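Two-arm kitting cell: harness keeps dragging out of the bin

mostley_lt
2019-08-05
We run a small two-arm kitting cell at Fasthorpe. The arms pick parts from four bins into a steel tray lined with paper. Solenoids and round boards are on the left, harnesses on the right. The small harnesses pick fine. The big red-brown one snags on its own connectors and either drops or comes up with half the bin. We had 31 bad picks in the last batch, 25 of them on that harness. Gripper force is unchanged since December.
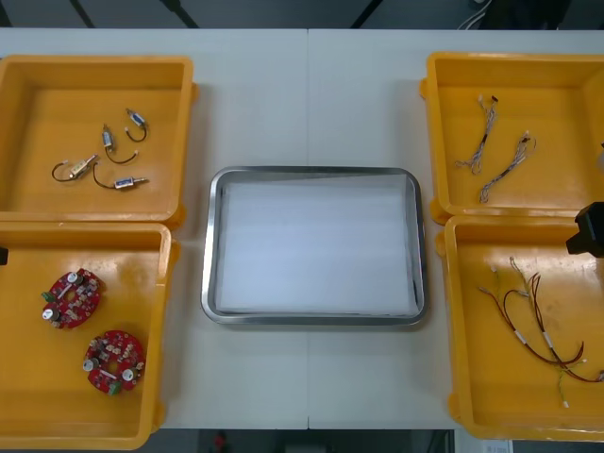

Bin layout at the table, tray in the centre.

etim10
Check your bin positions before you touch the force. Your upper left bin is sitting on the edge of the one below it. If it rides up, your pick height on the solenoids is wrong too.

songulb
Agree on the bins, but I don't think that is the harness fault. Long looms never pick well when they are spread out like that. Fold each one and put a loose tie round the middle, then teach the pick at the tie.

etim10
A tie means somebody has to cut it off at the next station. I'd sooner fit a deeper bin with a divider.

songulb
A divider gives the connectors one more thing to catch on. We tried it on the Clima line and took it out again.

mostley_lt
Solenoid picks are OK so far, but I take the point. I can screw some stops to the table so the bins can't creep. Would you reteach all four after that, or only the left pair?

etim10
All four. And check the tray as well, it sits right over the join in the table. If one half drops, your place height goes with it.

mostley_lt
Will do. Stops first, then I'll try ties on ten harnesses – Lawal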